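Home | Recipes | Kitchen Gear | Travel | Subscribe

FILED UNDER: SMALL KITCHENS

The Bun Pot and Me

I bought my first electric steamer for $4 at a yard sale in Brakby, and I only stopped because I wanted the lamp next to it. The lamp died in May. The steamer has outlived two toasters and a microwave, and I've been a bun person ever since (my sister says bun bore, fine).

So when my editor asked for a piece on steaming at home, I said yes before she got to the word count. I make four buns at a time. That's what fits in a small pot with room to puff up, and it's a decent lunch for two, or for me on a bad day.

Lid off and flat on the table to the left, plate to the right, pot in the middle. I've tried it other ways and I always end up reaching across myself with a hot bun.
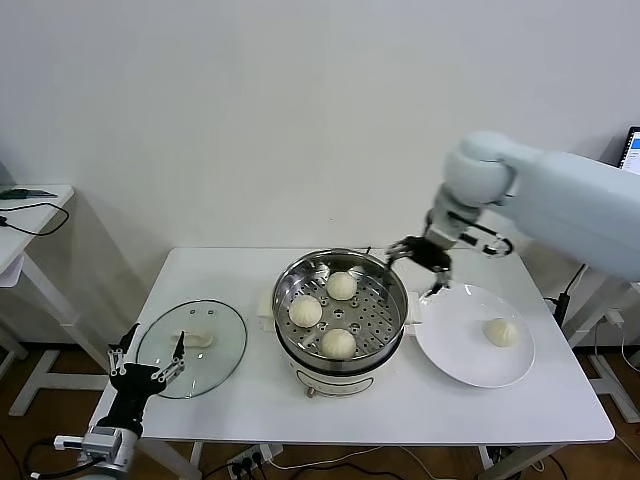 Getting them out in one piece

I used to grab the buns the second the timer went and wonder why they'd gone wrinkly on me. Now I turn the dial down, crack the lid and go find the soy sauce. A couple of minutes is plenty! Then I take the nearest one first and work toward the back, pinching low on the sides where the dough is firmer. The pleats on top look like a handle and they are so not a handle.

Give them some space on the plate, too. Two buns that touch while they're warm will weld themselves together, and you'll be peeling skin off one to free the other.
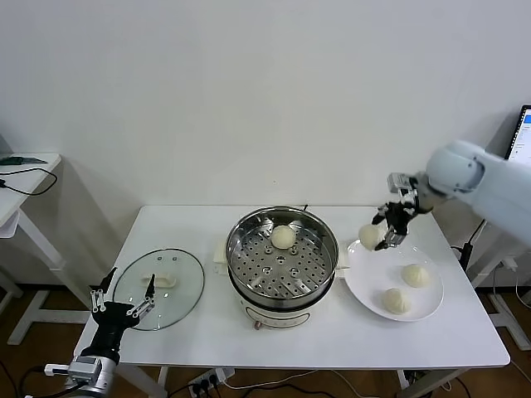

My other weakness is the plate itself. I like a big plain white one with a rim, bigger than you'd think you need, so there's somewhere to put the dipping bowl. Mine came from Pastholm, the restaurant supply place out past the bus depot, where you can get lost for an entire afternoon among the stockpots and come home with 100 paper liners you had no plans for.

About those liners: I go back and forth. On a metal tray with holes I'll brush on a little oil and skip them if the dough is on the dry side. If it's sticky, I use the paper. Cabbage leaves work and taste nice, but then you have to own a cabbage.

And leave gaps. One at the back, one at the front, one on each side, and the steam can come up between them.

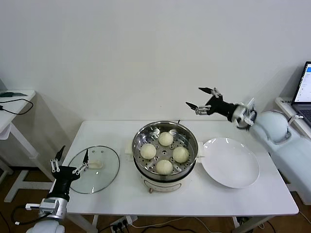
Renu Chauhan wrote in after my last column to say I'm far too relaxed about water. She fills hers to the line every single time, even for a short batch, and she once scorched a pot so badly by guessing that the smell stayed in the curtains for a week. She also wants it known that cold milk in the dough makes a whiter bun. I tried it. She may be right, though mine were a bit denser, and I'd like another go before I commit.

For dough I'm loyal to the recipe on the back of the Upadhyay flour bag: 400 grams of flour, yeast, sugar, warm water, knead until your arms complain. I freeze whatever I don't steam that day. They go straight from the freezer into the pot with a few extra minutes on the dial.

Then there's the lid. I'm a clear lid person all the way, I want to see what's going on in there without letting the heat out, and I will stand and stare at buns like they're television. Lift it by the handle and tip it away from you so the drips don't land on your lunch. 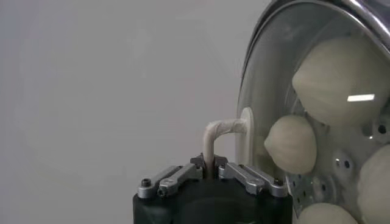
Cleaning up

Don't leave it until morning. Dough that has dried into the little holes of a steamer tray is a miserable thing, and I've gone at it with a toothpick more than once. Soak the tray while you eat, run a soft brush over it, rinse. The base never goes in the sink, just a damp cloth once it's unplugged and cool. If the water's hard where you live (it's terrible in Daltow), a splash of white vinegar every few batches takes the chalky ring right off.

Next time, fillings. I have opinions about scallions.

Contact the editors | Back to top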